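The round table in the back room has now been in regular use for one full winter, and it seems appropriate to record how it has performed and what has been learned about keeping it. Readers who followed the earlier post on furnishing the room will recall that the choice lay between a long rectangular desk from Tideck and a second-hand round table offered by Jytte Blöndal when she moved to a smaller flat. The round table was selected. It cost 2,000 kroner, including delivery up the stairs, and the sum has not been regretted.

The room is used chiefly for small work with blocks and other tabletop pieces, and a round surface suits this better than had been expected. There are no corners to catch a sleeve, and a piece may be approached from any side. The warm brown of the wood also shows light colours clearly. A pink cube or a light blue one can be picked out at once from the doorway, a quality that the dark table used previously did not possess.

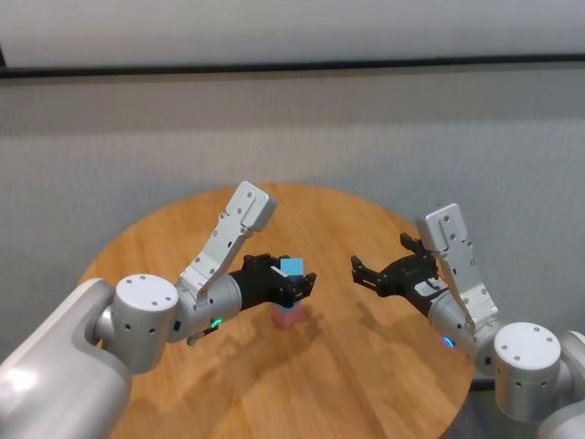
Bergþóra Toft wrote after the last post that a round table wastes the space behind it, and that in a room with straight walls she would always choose a square one and push it hard against the skirting. The objection is a fair one. The gap behind the table does collect dust, and it cannot be used for storage. On the other hand, it allows the vacuum cleaner to pass, and the carpet has worn more evenly as a result.

With regard to care, the following routine has been adopted. The surface is wiped each Saturday with a cloth wrung out in plain water, then dried along the grain. Twice a year it receives a thin coat of Wasilewska oil, which is left for 20 minutes before the excess is removed. The first application, made in haste, was far too generous, and the table remained tacky for 4 days. Nanna Bundgaard has since recommended an old cotton pillowcase in place of kitchen paper, and the improvement was considerable.

The blocks require less attention. They are kept in a lidded tin, wiped when they become dusty, and returned at the end of the day. Blocks left out overnight have a habit of travelling towards the rim, and those that fall are not easily found in the early morning. It is therefore preferred that any piece still in use be placed well in from the edge, with clear wood on either side of it.
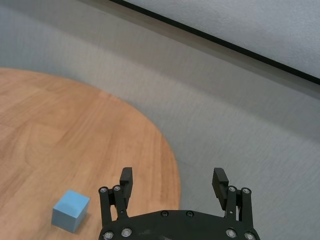 ## The question of the floor

The grey carpet was already in place when the room was taken over, and its replacement has been postponed on two occasions. It is quiet underfoot and does not show crumbs, but it offers a less steady footing for the table than boards would. Felt pads proved useless on it. Darmawan Halim has suggested cutting a board to stand beneath the table, and a quotation has been requested from Promier.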